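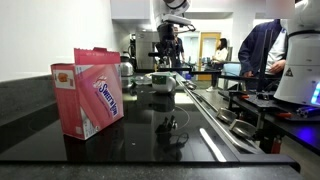

Sweet'N Low box on the counter, top flap up.

Woltudport Residents' Board > Shared Kitchens > Condiments and sweeteners in the common pantry

harborline_desk
Members are reminded that the pantry list for the Dudimthorpe building will be revised in October. The present list provides for sugar, one sweetener and two kinds of tea. Proposals to add or remove an item should be posted in this thread before noon on Monday.

quillfeather
I propose that the sweetener be removed. In my experience it is seldom used, and the shelf space would be better given to decaffeinated coffee.

third_floor_east
I must disagree with the previous poster. Several residents on my floor do not take sugar and rely on the packets every morning. Removing the only alternative would place them at a disadvantage.

quillfeather
Residents with a particular need may keep their own supply. That is already the practice for oat milk.

Tai_wing_rep
The comparison does not hold. Oat milk requires refrigeration and was excluded for that reason alone. Packets keep well in a dry cupboard. The Tai wing went through over 18 boxes last year, so the claim of low use should be reconsidered.

quillfeather
I accept the figure for the Tai wing. I do not accept that it applies to Dudimthorpe. The two kitchens should have separate lists.

harborline_desk
Separate lists are permitted under the Zenier supply agreement – see item 1493 in the document library. The order form for each kitchen is item 1537.

third_floor_east
Thank you. I ask that the sweetener stay on the Dudimthorpe list and that coffee be considered as an addition.

quillfeather
No objection to the coffee. My proposal on the sweetener stands.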